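In Praise of the Plastic Key Tag

By Gunnel Berge
June 2022

My mother kept her keys in a blue cookie tin on top of the refrigerator, and when she moved out of her house I was the one who got to carry the tin home. I set it on my kitchen table, took the lid off, and sat there for quite a while with a cup of coffee going cold, because I could put a name to exactly two of the keys in it. One was the front door. The other was the little flat one for the piano bench, which I knew because I had lost it as a child and been in trouble for most of a summer.

The rest were just keys. There were house keys for houses I may or may not have lived in, a long one with a round barrel that looked as if it belonged to a cupboard in a fairy tale, several of those tiny ones that come with suitcases, and one heavy brass thing with 3106 stamped into the bow. I have asked everybody in the family about 3106. My brother thinks it was a post office box. My aunt is quite sure it was a storage room in the apartment building on the hill, and she gets a bit short with me when I bring up the post office box. My mother, when I asked her, turned it over a few times in her palm and said it was a good key and I should keep it.

So I've kept it. But that tin made a believer out of me, and what I have come to believe in, with more feeling than the subject probably deserves, is the plastic key tag. I mean the cheap kind, with a bit of colored plastic and a split ring, the sort you find hanging in the hardware aisle between the picture hooks and the furniture pads. I think every household should own a packet of them and use them up. I'd go further and say that a key without a tag is only half a key, and it is losing value every day that the person who remembers it gets older.

I know how that sounds. A key is about the last thing we think of as needing an explanation. You have it in your pocket, your hand knows it in the dark, you could pick your own front door key out of a bowlful by the worn spot near the top. That works beautifully for the three keys you use every day. It does nothing at all for the others, and most of us have many more of the others. There's the one for the bike lock, and the spare for the bike lock. There's the window key, the meter cabinet key, the key a neighbor gave you four neighbors ago. They sit in the drawer and wait, and each of them made perfect sense on the day it went in there.

That is the trouble, of course. The day you put a key in a drawer is the day you know the most about it, and it's the one day you can't imagine ever forgetting. I have stood at my own drawer with the new shed key in my hand and thought, well, obviously that's the shed key. It was shiny and a little greenish and looked like no other key I owned. Two winters later it was as dull as the rest of them, and I was out in the sleet trying them one after another with my gloves in my teeth.

My friend Getachew Tesfamariam disagrees with me about all this, and he's a thoughtful man, so I want to be fair to him. He says a labeled key is a gift to a burglar. If you drop a key in a parking lot and the tag says "front door" with your street on it, you have handed a stranger your house. He's right, and please don't write your address on anything. But I've noticed that his argument is about the keys that leave the house, and mine is mostly about the ones that stay home. A burglar who has gotten as far as my kitchen drawer has no great need of the key to the piano bench.

And even for the keys that travel, this is where color comes in, and color is my favorite part. A red tag doesn't say anything to a stranger. It says a great deal to me. Red is outdoors in our house: shed, gate, the padlock on the rain barrel lid (yes, we lock it, there are small grandchildren). Blue is indoors. Green is anything that belongs to somebody else and ought to be given back someday. I didn't plan it as a system, I just ran out of blue ones and had to make a decision, but it has held up for years now and even my husband follows it, and he is a man who keeps his socks in alphabetical order of nothing.

I'll admit that the color method has one weak point, which is that the code lives in somebody's head, just like the meaning of 3106 did. So I wrote it down. There's an index card taped inside the drawer with the colors on it and a few words after each, in the plainest language I could manage. My daughter calls it the treaty. She laughed when I put it up, and then in July last year, when we were away and the basement flooded, she got into the meter cabinet in the time it took her to read the card. I have not mentioned this to her more than four or five times.

People sometimes ask me (well, one person asked me, at a birthday dinner, and I was delighted) whether it wouldn't be better to get rid of the keys altogether. You can have a lock with a number pad now, or one that talks to your phone. My nephew has one and loves it. I don't have anything against it, and I can see that if your hands hurt, or you're forever locking yourself out, it must be a wonderful thing. But he still has a drawer. The number pad came with a small metal key for emergencies, and guess where that is. I expect it'll be in there when he moves out, loose among the batteries, and the next tenant will turn it over a few times and put it back.

There is also something I'd miss. A key is a very frank little object. It opens one thing, you can hand it to a person, and they can hand it back. When my neighbor goes to see her sister, she walks across the lawn and puts her key in my palm, and it goes on a green tag on the hook by the door, and for two weeks I'm a person who has been trusted with somebody's tomatoes. I know she could text me a code. I like that she walks over.

Then there's the matter of the ring, which I have opinions about too, and since I have your attention I'll share them. Those split rings are hard on the fingernails. I spent years prying them apart with a thumbnail and saying things I wouldn't want quoted. Use a staple remover. You slide the little jaws in between the coils and they hold the ring open while you thread the key on, and it's over in a second. I learned that from the man who cuts keys at our hardware store, and I think of him kindly whenever I do a batch.

And do them in a batch! I feel strongly about this. If you wait until you have just the one key to label, you'll never go looking for the packet. Tip the whole drawer out on the table some rainy evening, with the radio on and somebody to keep you company, and work your way through. Lay the tags out by color first, so you can see what you've got. Try the doubtful keys while it's all fresh. My husband does the walking and I do the ringing, and he shouts the results down the stairs.
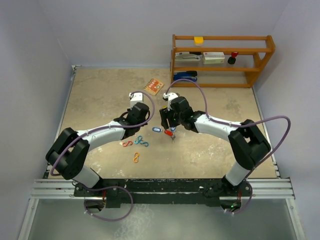 Red tag, blue tag and a small metal key.

I find there's a good deal of pleasure in it, more than you'd expect from a chore that ends with the same drawer you started with. A key with a bright tag on it looks finished. It looks like it has been spoken to. When I see a little red tag on a little key now, it gives me the same feeling as jam jars with the dates on them, or a photograph where somebody has taken the trouble to write the names on the back. Somebody was thinking of the person who'd come along later, and very often that person is only yourself, a couple of years on, tired and in a hurry.

What about the ones you can't identify? Getachew would throw them out, and he may be right about that as well. A key whose lock is gone is a bit of brass, and a house can fill up with bits of brass. I've tried to be strict. After the evening with my mother's tin I gave most of the unknown ones to a woman in town who makes wind chimes, and they sound lovely, a light sort of chatter, and I like to think the apartment building on the hill and the post office box are both up there knocking together.

But I didn't give her 3106. It has a tag now, a blue one, because I decided it had the feel of an indoor key. I thought for some time about what to put on it. You don't get much room on those paper slips, hardly enough for two words if you have my handwriting. In the end I wrote "Mother's, good" and snapped the little window shut, and it's hanging in the drawer with the rest, next to the piano bench.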